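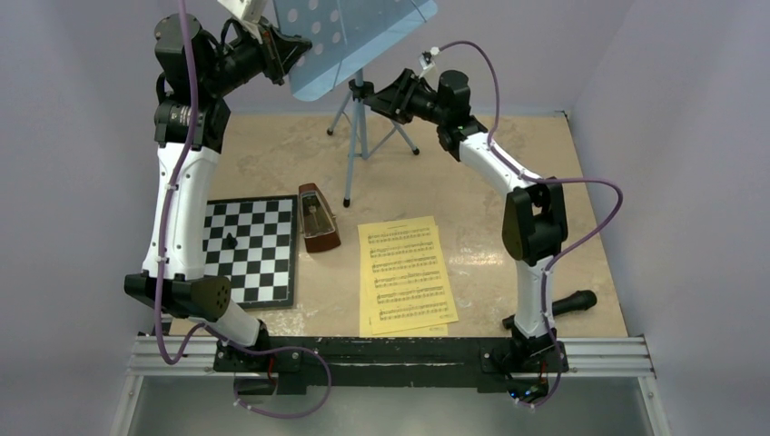 Both arms at the music stand, left gripper up by the desk and right gripper down near the upright.

I've had the Lanodex pair for long enough now that I've stopped tiptoeing round them, so it's time for a proper write-up. I bought them as a set from Barros: two arms, two grippers, a wrist camera for each, and a controller that's happiest if you leave it alone. The lot came to just under 4,000 pounds, and you can get a single arm for a bit over 2,000 if you only want to dip a toe in. Don't, though! One arm is fine for picking things up and rubbish at almost everything else.

The job I keep coming back to is the music stand. My old test was stacking cups, which every arm passes, and Benedita Serrano (who plays, and owns more stands than anyone needs) said I should try something with legs that slides about when you touch it. She was right. A stand is horrible. It's light, the desk is at an angle, and if one gripper pulls before the other has hold of anything the whole thing goes for a walk.

Grippers first. The fingers are tapered and come to a fairly fine point, and I've gone back and forth on that. Lovely for sheet music, where you want to get under one corner and leave the rest of the pile be. Lovely for chess pieces too, even a piece lying on its side, which my old Rultgate gripper used to shove right across the board. Less lovely on a microphone. A round handle rolls away from those tips unless you come at it dead square, and out of 22 goes I dropped it often enough to order the rubber pads (extra, annoyingly). The metronome I'd expected to be the hard one and it was dead easy, as long as you grab it low.

The arms themselves are stiff and pretty quiet. Reach is good straight ahead and a bit mean out to the sides, so I'd bolt the bases closer together than the booklet says. There's a faint wobble at full stretch that you'll only notice if you're being fussy. I am.

Cameras: sharp enough, slow to wake up, and the plug goes in at the top, so the cable has to arch over before it comes back down the arm. Leave more slack than you think you need, then tie it down every so often. I had mine too tight at first and the right wrist kept stopping short, which cost me an entire evening of blaming the software. A shiny tabletop bothers them as well. Florêncio Sampaio at the Plitcombe workshop put me on to turning the exposure down, and that sorted most of it.

The controller takes 20 seconds to start and the menus are ugly. It hasn't crashed on me since March.

Would I buy them again? Yes, with the pads in the same order this time. If you mostly handle round things, ask Barros about the wide fingers before you pay.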